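Flame temperature from a cheap spectrometer, part 4

September 14, 2026

The sodium line reversal numbers from July were wrong, and I have found out why. The short version is that the reference lamp was sagging in output during each run. The long version follows, mostly so that I can find it again.

The setup is the same as in part 3. A flat-flame burner (the small Brulel, with the sintered bronze plug) runs premixed propane and air. A tungsten strip lamp sits behind the flame, and the light from both goes through a slit into the Layug spectrometer. A trace of salt solution is misted into the air line. When the lamp is brighter than the flame at the sodium wavelength, the line shows up dark. When the lamp is dimmer, it shows up bright. At the crossover the two match, and the lamp's brightness temperature gives you the flame temperature after a correction for the lens and window.

In July I was getting a crossover at 1727 °C on the first run of an evening and lower values on every run after that. Gas flow was steady on both meters. I replaced the mister, cleaned the plug, and lost a weekend to checking for leaks in the mixing tube. There were none.

What I had not done was log the lamp supply. The Hoston supply is rated well above what I ask of it, but its current limit drifts as the heat sink warms up. I was reading the set value off the front panel and assuming the lamp agreed. With a shunt in series and a reading taken once a second, the droop is easy to see. It starts a few minutes in and levels off after the case gets hot.

Two changes fixed it. First, the supply now warms up into a dummy load before I switch over to the lamp. Second, I take the lamp temperature from the measured current and ignore the panel. I also went from 200 to 300 averaged scans per point. That helps with noise on the line edges but does nothing for the drift.

I reran the lamp calibration against the disappearing-filament pyrometer at the Flenusau workshop. The new curve has 196 points. Above the middle of the range it agrees with the old one to within the pyrometer's own error, so the July curve was fine and only the current going into it was bad. I have left the old files up with a note in the header.

Still open: soot. On the rich side the flame glows on its own across the whole band, and the crossover gets hard to judge. I would like to subtract a background taken on either side of the line, but the slit is too wide for that to be clean. A narrower slit is on order. Lean mixtures first, then.
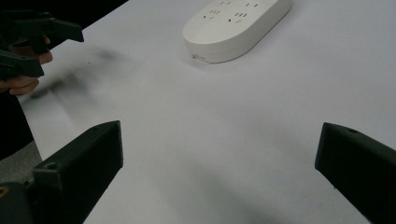 White oval power strip on a tabletop.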